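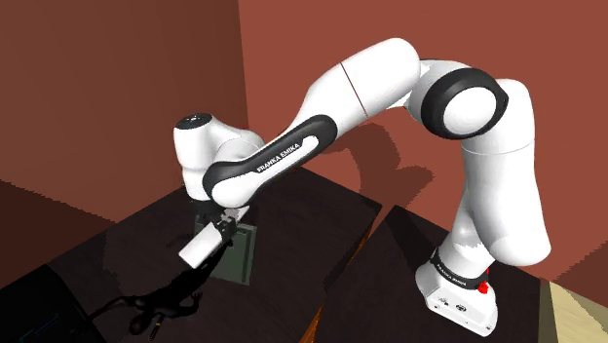

Print this release | E-mail this release

Search releases Go

Hesby has released the results of a simulation study on how robot arms learn to hold an object steady above a target before putting it down. The method, named Rutard, was trained entirely in rendered rooms where the wall colour, lighting and tabletops can be changed between runs. One of the test rooms has reddish-brown walls and two dark tables, with a Franka Emika arm based on one table and holding a white object over a flat square pad on the other. The arm's shadow falls across the tabletop, and shadows like it were a main source of error in the group's earlier work.

Rutard was trained on 2000 simulated attempts and then tested on 544 new ones. It finished 485 of them within the placement limit. The earlier method, run on the same tests, finished 300.

"We wanted to know if the arm could ignore its own shadow," said Raghda Haddadin, who led the study. "Most of the gain came from moving the light during training. We tried a larger model first and it made little difference."

The remaining failures were mostly cases where the object tilted in the gripper on the way down. Tarık Kaplan is looking after that part of the work, and a second round of tests is planned for January. The method has not yet been tried on a physical arm.

Media contact: Hacer Duman, Hesby

Print | E-mail

Comments (3)

N. Aydoğan: Will the test rooms be made available? We'd like to run our own colour settings.

prairie_dave: What counts as the placement limit? Couldn't find it in the release.

Hacer Duman: Dave, it's in the methods section of the paper. I'll ask to have it added here.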